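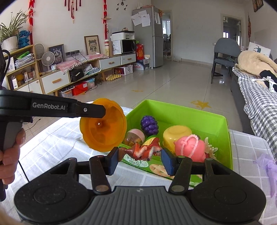
Two hand-held grippers at a toy tray, Skavgate open day. Photo: Matúš Ševčík

The Skavgate open day in March was billed as a look at how manipulation data gets made, and for once the billing was accurate. Visitors watched people pick up toys with hand-held grippers, tray after tray, in an ordinary furnished room. There was no stage and very little talk.

I think more demonstrations should be run this way. A finished robot repeating one rehearsed grasp says little about the next object it will meet. A tray with a small figurine, a plastic cup and a capsule ball in it says more, as each has its own stiffness and its own bad angles. Soft finger pads hide some of that difficulty and expose the rest.

Vratislav Oravec of Batulus, who stood next to me, objected that toys are too easy. He may be right about weight. He is wrong about shape – short limbs and curved shells are hard to hold sideways.

My complaint is with the reporting. The handout listed 362 recorded attempts and 59 discarded ones, with no reason given for any discard. A dropped grasp and a bad recording are different faults and belong in separate columns. Bravano printed both at its own demonstration, on one sheet of paper. Skavgate should do the same before it invites the public back.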